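Prorholm Wrist-View Policy: Frequently Asked Questions
Last updated 3/29/24

What does the method do?
It trains a manipulation policy from wrist camera video alone. No external camera is used at training or test time.

How much data was collected?
The released set has 123 demonstrations across 11 tasks. Fredy Villca's group at Yupanqui recorded nine of the tasks -- the other two came from Trestska.

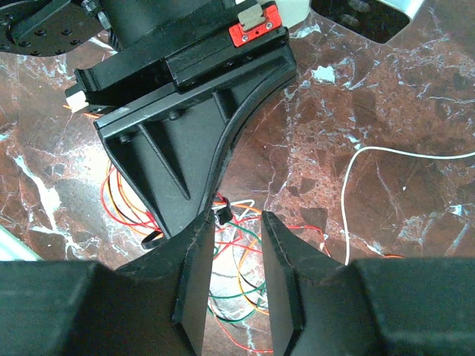
Does the policy need joint positions as input?
Gripper opening is the only robot state it receives. Adding joint angles lowered success on held-out table heights, so they were dropped from the final model.

How is success measured?
Each task is run 20 times from randomized start poses. A run counts only if the gripper releases and retracts without operator input.

Can I use a different arm?
The Pandley port is untested beyond simulation. Wrist camera offset must be recalibrated -- see the setup notes.

When will the weights be released?
In May, with the evaluation code.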